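Kalel Tabletop Helper: Set-Up Guide
Section 2. First chores at the table

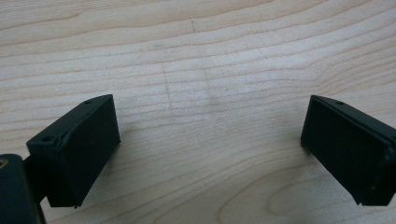

Can a machine do household chores yet?

Some of them, on a good day, with you nearby. Picking up a sponge or moving a cup to a tray is well within reach. Folding a fitted sheet is still a wild ride, and we love watching people try!

Before you start

Work at a table you don't mind scratching. Read the safety pages first, and keep the stop button where your free hand can find it.

1. Clear the table and wipe off any crumbs.

2. Open the fingers all the way from the Jog menu. Look at the pads on the inner faces. A little fraying at the corners won't hurt, but replace a pad that peels when you rub it with your thumb (part 2093, two per pack).

3. Set grip force to 35. Sponges and rolled socks do fine at this setting.

4. Put one soft item between the fingers and press Close. Wait for the tone.

5. Lift, move the item to the tray, and press Open.

6. Repeat with the item turned sideways. This is where it gets fun, as the same sock can be easy one way and hopeless the other.

CAUTION: Do not use glassware until you have finished Section 3. Keep fingers, sleeves and pets away from the pads while the tool is closing.

Note: If the tool stops halfway and shows code 36, the item is too wide. Press Open and choose something smaller.

Note: Wet plates are not supported in this release. Joana Torres on our Utden bench has been working on them since August and is getting some really nice lifts, though she still keeps a towel on the floor.

Chores to try next: sorting spoons from forks, putting caps back on markers, clearing small toys into a bin. Cloth comes in Section 4.

Guide text: Sérgio Neves. Revised 2018-03-09.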